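Vidal Mill Open Day, Farnport

I went to the June open day at the Vidal knitting mill in Farnport, mostly because my guild had been talking about it all winter and I had never been inside a working mill. It is a two hour drive from Grurkmont. The last stretch along the river is slow, so leave early if you want the first tour.

Check-in was at the old loading dock on the north side. The sign on the main road points to the front office, which was locked, and several cars had to turn around. Admission was free but you needed to have your name on the list. Parking is in the gravel lot across the street.

Our guide was Ekua Tetteh, who runs the finishing room. She took us through in the order the yarn goes, starting in the storeroom. Yarn comes in on cones from two spinners and sits for a few days before it gets used. The mill doesn't spin or dye anything itself. I had assumed it did, and so had most of our group.

The knitting floor is loud. They hand out foam earplugs at the door and you should use them. There are flat machines along the windows for sweater panels and circular machines in the middle for tube fabric. One of the flat machines was making rib for cuffs and hems while we stood there. Ghassan Hijazi, the floor mechanic, stopped it so we could look at the needle bed, and he passed around a few bent needles from a jar. He said lint is the main thing he fights. He cleans that machine every morning before the shift and again after lunch.

After that we went up to linking, where collars are joined to bodies loop by loop on a dial. Adwoa Mensah showed us how she loads a neckband. I tried it and dropped four stitches in the first inch. She can do a full collar in the time it took me to find the first loop. The mill finishes around 400 sweaters a week in the busy season, and every one goes through that room.

Washing was less interesting to look at but I learned the most there. The panels come off the machines feeling stiff and a little greasy, and the wash is what softens them and brings up the surface. Ekua had a sample of the same rib before and after, and they felt like different yarns. She uses the Dronel setting on the older washer for wool blends and won't put anything brushed in the newer one.

Lunch was soup and rolls in the break room, seven dollars, cash only. I sat with Benedicta Abugri, who had come to buy coned yarn for a school weaving class. She told me the seconds table opens at one and to be there before it does, which was good advice.

Seconds are laid out in the old cutting room. Hats, scarves, and sweaters with small flaws were all marked down, and there was a bin of rib offcuts sold by weight. Check the seams under good light before you pay, as there are no returns. I came home with a gray cardigan that has one slipped stitch under the arm and a bag of offcuts for mending practice. Lamisi Arthur from the guild got a scarf and three cones of navy.

The mill plans another open day in the fall. To get on the list, write to the office and say how many are in your party. The stairs to linking are steep and there is no elevator, so ask about that ahead of time if it matters for you.

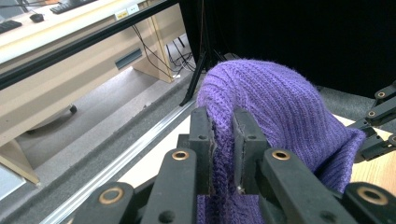
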